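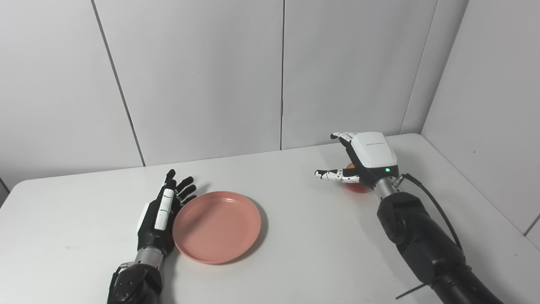 The Clunness two-arm station is the one everybody crowds around at our June open day, and you're welcome to come try it! Both arms end in multi-fingered hands with jointed thumbs, so you can set it small tabletop jobs – a pink plate by the left hand, something little and orange under the right – and stand close enough to watch the fingers. Bohdana Yurchenko runs the demos from our Terotham shop, 6 visitors at a time, and she loves odd requests (bring your own cup if you like).

Demo slots last half an hour. Ask for Bohdana at the front desk.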